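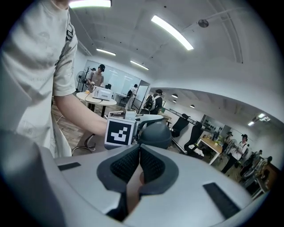 About the Veltonham Emergency Services Support Association

The Veltonham Emergency Services Support Association is a community group that raises money and runs events for the police, fire and ambulance crews who serve Veltonham and the surrounding district. We are a registered not-for-profit and we are not part of any government department or political party.

The association began as a sausage sizzle outside the old Plirkberg Road fire station. A few families of serving members wanted to pay for a decent fridge and a couple of lounges for the night crew. The money came in faster than expected, so they held another one for the police station across the road. The group has had a constitution and a bank account of its own ever since.

We now have 1,447 financial members. Most live in the district, and many are shopkeepers, retired officers or relatives of people still on shift. Membership is open to anyone over 18.

What we do

Our main event is the Open Station Day in March. Crews open the doors at the police and fire stations, the ambulance service brings a vehicle, and the Orno Street end of town is closed to traffic until mid-afternoon. Last year over 3,000 people came through. Entry is free and the money comes from food stalls, the raffle and the car wash.

We also run a dinner in winter for members and their guests. Tickets are sold at cost and the profit from the auction goes to the Family Relief Fund. The fund helps with travel, meals and accommodation when a serving member is injured or seriously ill. Applications are private and we do not publish the names of people who receive help.

Smaller jobs through the year include hot meals for crews during long incidents, flowers and cards, and a road safety morning at the two primary schools.
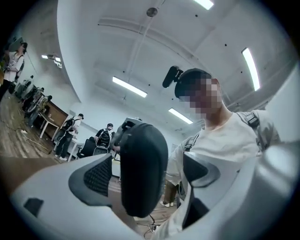

Does any of the money go towards police or fire equipment?
Operational equipment is paid for by the state, and our constitution does not let us buy it. We can pay for items that make a station more comfortable, such as kitchen appliances, furniture and outdoor seating, once the officer in charge has agreed in writing.

Our position on politics

Members hold all sorts of views and are free to do so. The association does not endorse candidates, hand out election material or take part in rallies. Elected representatives are welcome at our events on the same terms as everyone else, and they are not asked to speak. Please leave campaign shirts and signs at home.

Where to find us

Our office is upstairs in the Adjei Building on Orno Street, Veltonham. It is open on Wednesday from 10 am to 2 pm. Parking is behind the building and the lift is at the rear entrance. Mail can be left in the box beside the stairs at any time.

Membership costs $50 a year for a household. Forms are available at the office and at the front counter of the Plirkberg Road station. Renewals fall due in July, and a receipt is sent by email or post.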